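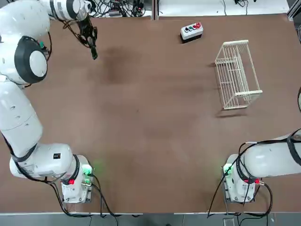 From: Hakim Hartono
To: bench-automation list
Date: Sunday, August 6, 2023
Subject: Re: Wudurus two-arm kit, worth the money?

On Friday R. Choo wrote:

> We have a quote from Pollgate for the Wudurus two-arm kit and need to
> decide by September. The work is tote and basket handling, light parts,
> one shift. Has anyone on the list run one for longer than a demo?
> Main questions are cabling, gripper wear, and whether the button box
> is any use or whether we should wire our own. The sales sheet is thin
> on all of these.
>
> Also, does it need their table?

We have had one at the Ristotthorpe shop long enough to log 546 hours on the arms. Answers in the order you asked, then a few things you didn't ask.

Cabling. This is the weak point. Each arm has its power and signal lines run on the outside of the links, and there is more slack at the wrist than I like. If the gripper works low over the table, the loop behind the wrist can drop onto the surface and drag. We had one snag on a wire basket in the second week. The arm faulted and stopped with no damage, but the job had to be restarted from the top because the controller does not keep its place after a fault. Budget for clips or a spiral sleeve. The lines out of the bases go wherever you let them go. Ours hang over the front edge of the table, and I would put in a tray before anything else if I were setting it up again.

Gripper wear. Two-finger. We changed the finger pads once, at 2,000 cycles, on the left arm only. That was early and probably our fault for gripping bare wire rod with the force at default. Turn the force down for baskets. A thin rod loads the pad on a line and cuts a groove in it. Pads come in packs of 10 and the swap takes two screws per finger.

Button box. Keep it. It has four buttons on the top face: black, green, red, and a larger red at the end for the emergency stop. On our firmware black is reset, green is run and the small red is a normal stop at the end of the current move. My complaint is that the two reds sit next to each other. With gloves on, people hit the big one when they want the small one, and then you are re-homing both arms. The other thing to settle is where it lives. The lead is long enough to set it at the far side of the table from the bases, which is fine for an operator standing there and no good for one standing at the front. Pick the side first. If you need a stop on both sides, Pollgate will sell you a second box, but it has to be enabled in the config file and the manual leaves that out.

Table. No, it does not need theirs. Any flat top that will take the base bolts is fine. Do not choose a glossy one if you plan to use a camera for pick positions. A matte brown top against white wire gives us good contrast. Stains and scuffs have not caused false picks, though the shadow from a basket did until we moved a lamp.

Not asked:

The green light on the base means the drive is powered. It does not mean the arm is homed. We lost a morning to that.

Reach overlap between the arms is smaller than the drawing suggests. For a handoff, place the basket well inside the shared area and test with both wrists turned in. Anything close to one base is effectively a one-arm job.

Support has been slow but correct. I have opened 2 tickets and both were closed with a usable fix.

For one shift of light parts I would buy it again at the list price. I would not pay for the installation package. It covers bolting down and homing, and you can do both from the manual.

I can send our config file and the clip part numbers off list.

Hakim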